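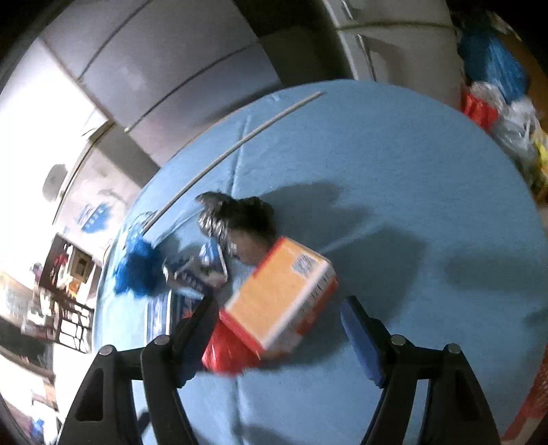

Can a machine clear packaging and other trash off a table yet?

Under supervision, and slowly. Rigid items such as cartons are mostly solved. Thin film and crumpled bags are still the weak point, and a mixed table takes several times longer than it would by hand.

Community Help > Automation > Household and Shop Chores

Saskia Ruddock
19 April 2024
We have a packing room with one table that fills up with wrappers, bags and empty boxes by the end of a shift. I have a budget for a single arm and want to know which part of the job is realistic. Sorting into recycling would be a bonus. Payload is not an issue, nothing weighs over 400 g.

Dolores Fitzsimmons
Split it by material. A box has flat faces and known edges, so a parallel gripper handles it. A plastic bag changes shape when touched, and the depth sensor often loses shiny or clear film altogether. I ran a Wodix arm on a similar task in January: 49 picks, 7 dropped, all of them film. Soft finger pads helped a little — closing speed mattered more. Leave sorting for later. Get everything into one bin first.

Kowalczyk
Agree with the above on film. Suction is worse on anything wrinkled. Also check your lighting, glare cost us up to 5 seconds a pick.

Nalholm
just tilt the table into a bin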